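Workshop tips: living with a two-armed robot you are building yourself

Filed under Workshop, Electrics, Odd Jobs. Last tidied up Dec 24, 2021.

These come out of the notebook we keep on the Stinia build, a two-armed household robot that has so far cost us two winters and a good tablecloth. Stinia's job in life is to fetch and carry. Her hobby is not doing so. Most of what follows applies just as well to anything at home with motors in it, from a curtain winder upwards.

Before you buy anything

Measure your doorways. Then measure the robot with its elbows out, because elbows are what you forget. Our first shoulder brackets gave Stinia a fine manly span and meant she could only leave the workshop sideways, which she had no means of doing.

Weigh the arms on the kitchen scales one joint at a time and write the figures on masking tape stuck to the parts. You will want them again in March, when you have lost the bit of paper.

Buy twice the screws you need, all with the same head. A robot held together with cross-heads, hex heads and one mysterious star will need three tools to open and you will only ever have brought two.

Cables

Leave a loop at every joint that moves. Turn the joint by hand to the far end of its travel, see how much cable it wants, and give it a bit more than that. Then turn it the other way and find out what it snags on.

Spiral wrap beats tape. Tape goes gummy in summer and comes off with the labels still attached to it.

Label both ends. Yes, both. A cable marked "left wrist" at one end and nothing at the other is a guessing game with a fuse in it.

While we're here, "left" means the robot's left. Paint it on the wall if you must. Bello Lawal and I lost most of an evening to a wrist that turned beautifully whenever we told the other one to.

Power and stopping

Put the stop button where you can hit it with your hip. Your hands will be full of robot.

Test the stop button first at every session, before the coffee. If it doesn't stop anything, you have a large red ornament, and the coffee can wait.

Keep the battery charger on a stone or tile surface, well away from the sawdust, and stay in the building while it's charging. We use an old hearth slab. It weighs more than Stinia and has given less trouble.

Set the motor limits low and creep upwards. Our supplier's settings sheet suggested 500 for the elbow, on whatever scale they use at Breliver. We began at 200 and found that was plenty for a tea towel and a little too much for a teacup.

Grippers

Two fingers are enough. Everyone wants to build a hand. Build two fingers, pick up forty things with them, and see if you still want to spend your spring on thumbs.

Line the fingers with something that grips. We have tried bicycle inner tube, draught strip and the palm of a washing-up glove. The glove wins, and it comes in pairs, so you get a spare.

Open the gripper before you move the arm in, and wide. It sounds too silly to write down. We wrote it down after the third jar.

Don't let the robot hold anything by its edge until it can hold it by its middle. Flat things are worst. Trays, chopping boards and shelves all behave perfectly until the arm lifts, and then they swing round and have a look at you.

Try it in a pretend room first

A simulator costs nothing but time, and you can drop the sideboard as often as you like. Ours runs on the old desktop under the bench, which makes a noise like a hairdryer and warms the cat's corner of the workshop nicely.

Make your pretend room awkward. The first one we drew was a bare square with a cube in the middle, and Stinia was brilliant in it. Put in a sofa, a rug, a telly and some large panel to get in the way, and you will learn far more about where the arms can and can't go.

Set the view where the robot's own eyes will be. From across the room everything looks reachable. From up on her shoulders, with both grippers poking up and a great slab of brown wood leaning over you, you start to see why she dithers.

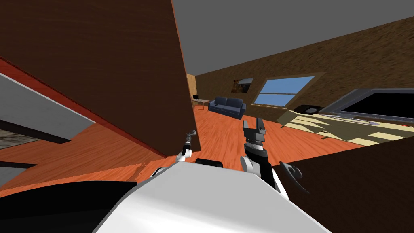
Ojo wrote in to say that the pretend room had been a mixed blessing at their end: the arms learnt to move beautifully on a floor that was perfectly flat and perfectly clean, and then met the actual lounge, where the boards dip towards the fireplace and there is always a sock. The advice, passed on with some feeling, was to tilt the pretend floor a little each time you run it, make the rug slippery on some goes and sticky on others, and never trust a gripper that has only practised on things that weigh exactly what you told it they weigh.

We have since done the same. Stinia got worse for a fortnight and then better, a pattern I remember from piano lessons.

A few smaller points on the same subject. Save the room under a new name each time you change it. Ours are called Bestport, after the holiday flat we copied the layout from, and we are up to Bestport 8. Write a line in the notebook saying what you changed, even if the line is "moved sofa". Otherwise you will be staring at two rooms, one of which works, with no idea what the sofa had to do with it.

Check your sizes too. I once typed a shelf in at 1823 and left the programme to assume metres. The computer drew it without a murmur. It took us some time to work out why the room had gone dark.

And turn off the pretty shadows unless the robot needs them. They slow everything down and they only impress visitors.

First runs in the real room

Roll up the rug. You can put it back when the wheels have earned it.

Clear the shelves at arm height and half a metre either side. Anything you would be sorry to lose goes in another room with the door shut, and the door is not to be opened by way of a demonstration.

Walk the arms through the whole movement with nothing in the grippers. Do it again at the same speed. If the second go differs from the first, find out why before you give her anything heavier than a sponge.

Start with a cardboard panel before you try a wooden one. Cut it to the full size, with a bag of rice taped on the back if you want some weight. Cardboard bends when you get it wrong and so tells you quite politely.

Have one person on the button and another on the keyboard. Swap every half hour. The person on the button gets bored, and a bored person leans on things.

Keeping the thing going

Tighten the shoulder bolts weekly. A dab of nail varnish across the bolt head and the bracket will show at a glance if either has shifted. Pick a colour you wouldn't wear.

Wipe the white covers with a damp cloth and a drop of washing-up liquid. No scouring powder. We found out about scouring powder on the left shoulder, and that one is now described to guests as satin.

Hoover the wheels. Hair gets round the axles and winds itself tight, and the motor will go on pulling against it for weeks without complaint. A seam ripper from the sewing box gets it off in a minute.

Grease goes on gears and nowhere else. If you can see it shining from the doorway you have used too much, and it will be on the sofa by teatime.

Keep the old parts in a box marked with the date they came off. Twice now we've gone back to a bracket we had sneered at, and it fitted better than its replacement.

Next on the list is teaching her to carry a tray with both arms at once. Bello is making the tray. I've asked him to make two.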